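Rania Abdel Hamid
Friday, just after 7 in the morning

OK, sofa thread! I've been promising this since March and I finally have coffee and a quiet living room, so let's go.

If you're new here: I have a cream leather sofa, tufted, big, and I love it way more than a person should love furniture. Half my messages are people asking how I keep it looking decent and what I do about cushions. So that's the thread.

First thing, cushions come off before anything else. All of them, every time. I used to just wipe around them and then wonder why the corners looked dusty!

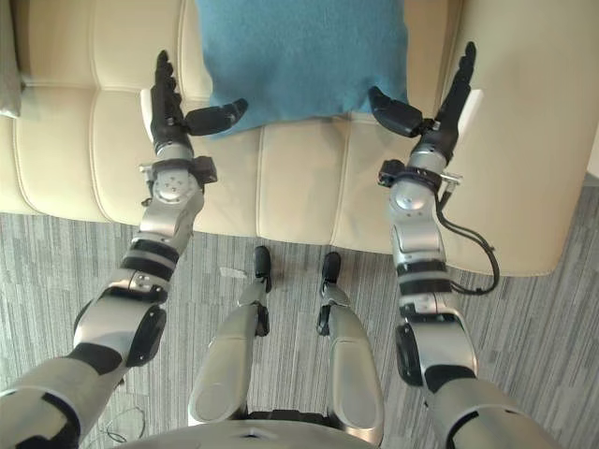
Next I go along every seam with the soft brush on the vacuum. Tufting is gorgeous but it eats crumbs. Go with the seam and go slow, and do the gap at the back of the seat twice (I've found earrings, a birthday candle and most of a pretzel in there).

Then a cloth that's barely damp. Wring it out, then wring it again. Plain water is all I use week to week. I do the arms first because that's where hands go, then the seat, then the back. Dry cloth straight after.

Conditioner maybe twice a year. Try it on a hidden spot first, PLEASE. My cousin Farouk did not and he has a shiny oval on his armrest that he calls "the lake."

Now blue. I was so nervous about blue on cream! I thought it would look like a dentist's waiting room. But a strong blue next to off-white leather just wakes the whole thing up. I grin at it when I walk past.

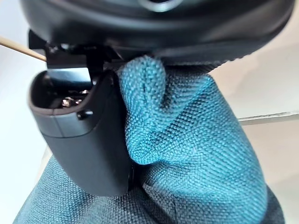
Blue fabric, up close. This color!!

People ask if dark fabric rubs off on pale leather. It can, new denim especially. What I do with any new cover is rub it hard with a damp white cloth before it goes anywhere near the sofa. If the cloth comes up colored, the cover gets washed on its own and tested again. My first blue one took two washes. The one from Anari was fine right out of the bag.

On inserts: buy them one size bigger than the cover. I resisted this for years – it felt like a scam – and then I tried it and my sad flat corners filled right out.

And fluff before you place. Grab both sides, squash in, pull out, turn it a quarter and go again. It takes seconds and it's weirdly fun. I don't do the karate chop in the top, but if that's your thing, chop away.

Rug people, I see you too. Mine's the gray striped carpet and it's a champ at hiding lint, so I vacuum it on a schedule or I'd never do it. Across the stripes first, then along them.

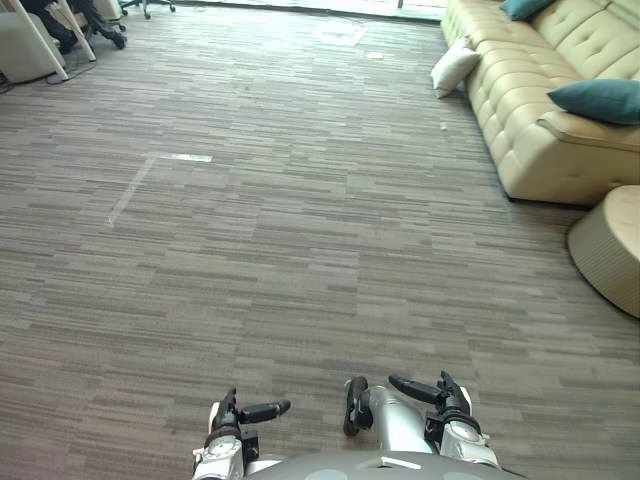 Do you have to pull the sofa out every time you vacuum?
Once a month is plenty. The rest of the time a flat nozzle under the front is fine.

OK, arranging! I always start from the ends and leave the middle for last. Paler cushions at the sides, tucked in a little, and the strong color goes where your eye lands. Then I back up to the doorway and look, because that's where everybody sees it from.

If it looks stiff, tip one. Just one! A cushion leaning on a corner looks like somebody lives there.

Also leave some seat to sit on. I once stayed at a guesthouse in Trostcombe with so many pillows on the couch that I ate my toast standing up.

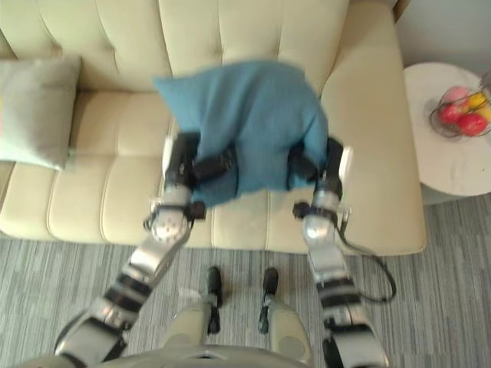
posted by Rania Abdel Hamid · 1359 likes · 70 replies

Wow, hi everyone, I went to make breakfast and came back to all this! Adding a few answers down here.

To the person with the Sternau covers: zip them closed before washing, inside out, cool. Lay them flat to dry and tug the corners square while they're still a bit damp.

To everyone asking about velvet on leather – it slides less than you'd think, and linen slides more. If yours keeps creeping forward, push the bottom edge right back into the seat gap.

And whoever said they spent $200 on one cushion, I'm not judging, I just want to see it. Post it!

Throws next time. I have so many feelings about throws.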